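Setting Up the Nekska Bin-Picking Kit
Issued by Nidimberg Automation Services, 5/23/24

The Nekska kit is supplied by Nidimberg for workshops that wish to pick mixed items from a single bin. The steps below cover first assembly and the first trial run. Users of the earlier Cemovby kit should read them in full, as the order has changed.

1. Set the bin on a level table within reach of the arm. Fix it at opposite sides with bar clamps and check that it does not shift when pushed by hand.

2. Bolt the gripper to the wrist flange. Gather the cables at the arm and leave enough slack for the wrist to turn fully.

3. Place a mixed load in the bin. Brushes, a plastic fork and a tool or two are suitable — items may touch or overlap.

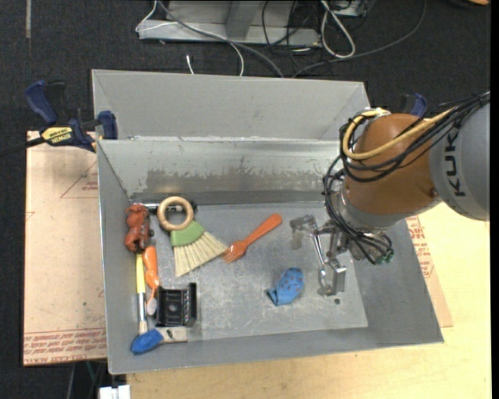

4. Start the Tu control program and select profile 924. Keep the speed at 10 per cent until two full cycles have been completed without a stop.

5. Record each missed pick in the log sheet. Flat items close to the bin wall are the most common cause, and the approach angle may be altered under Grip Settings.

The trial run takes roughly 19 minutes. Requests for a demonstration, or for the kit on loan before purchase, should be addressed to Nuria Miranda at the Nidimberg office.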